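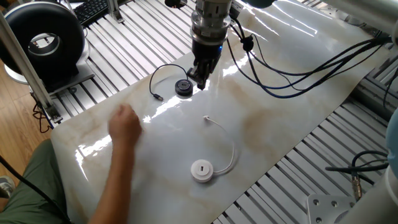

Fig. 7. Round USB hubs, black and white.

Setting up seated play in Hedegaard

1. Close all other VR apps and start Hedegaard.
2. Select Options, then Play Area, then Seated. 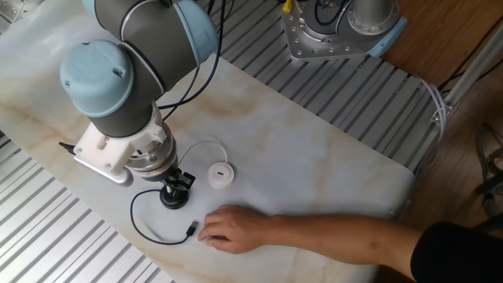
3. Face forward and hold the recenter button until the horizon levels.
4. Set Snap Turn to 90 degrees or less. Smooth turning is off by default.

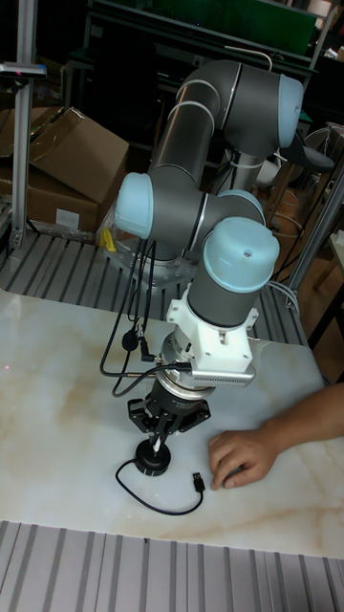

Players prone to motion sickness should leave it off.
5. Set the refresh rate to 90 Hz.

Note: Saved height values are kept for 14 days.
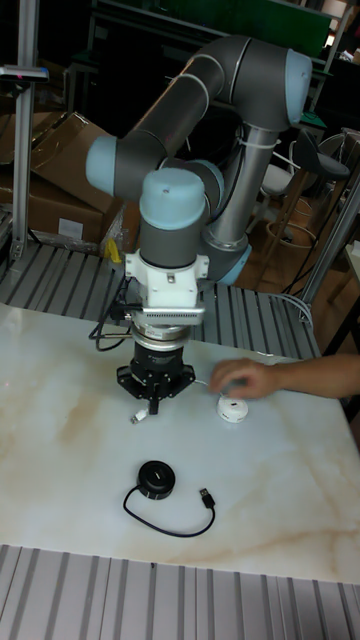 After that, repeat step 3 before loading the Uster map.

Caution: Stop play if you feel dizzy.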